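Shearer Stone and Surface Terms

A word list of terms used for countertops, floor slabs and tabletops, collected from shop price sheets, installer notes and care leaflets. Maintained by Zsófia Farkas.

Summary

The list has 200 terms. Each term has a short definition and, where one exists, the other names people use for it. It was put together because the same finish is sold under different names from one shop to the next, and searching old price sheets by hand took too long.

Files

terms.csv holds the definitions, one term per row.
aliases.csv maps other spellings and trade names to a main term.
sources.txt says which shop each term came from.

Both CSV files are UTF-8 with a header row. Fields that contain commas are quoted.

Columns in terms.csv

term: the main form, lower case, singular.
group: one of finish, edge, pattern, defect, care.
definition: one or two sentences in plain English.
source: a short code, explained in sources.txt.
checked: yes or no. A yes means that 2 readers agreed on the definition.

The pattern group covers veined, marbled, speckled, banded and plain. Marbled is used for any surface with a marble pattern, whatever it is made of. A glossy brown mat with that pattern would go under marbled.

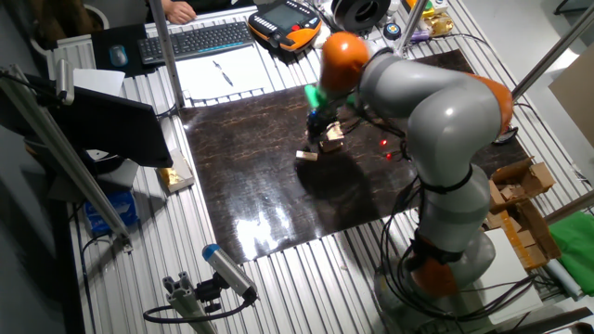
Where the terms come from

Price sheets came from two shops, Pralta and Noson. The care leaflets came from Arora, and only the ones written in English were used. Prices, customer names and order numbers were removed before anything was copied into the files.

Pralta writes "honed" and "satin" on separate lines with different prices. Noson uses "satin" for both. The list keeps them as two terms, and aliases.csv marks the Noson usage.

Speckled and banded can both apply to one slab. When a dark speckled stone also has wavy streaks running across it, list both terms, with the one that covers more of the surface first.

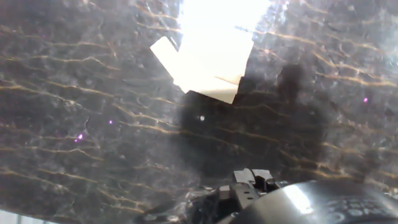

Older sheets often say "granite" for any hard speckled stone. The list keeps the word as written in the source column notes and does not try to say what the stone is.

Known problems

Edge names are thin. Ogee and bullnose are covered, but several waterfall edge names are still missing.
"Pitting" appears twice, once under defect and once under pattern. Merging them broke the alias file in March, so they stay apart for now.
Some definitions under care repeat the leaflet wording too closely and need rewriting.

Changes

Version 2 added the checked column and dropped the price field. Files from the first version will not load with the new header.

Corrections

Send the term, the current text and the change you want. Include a source if you have one.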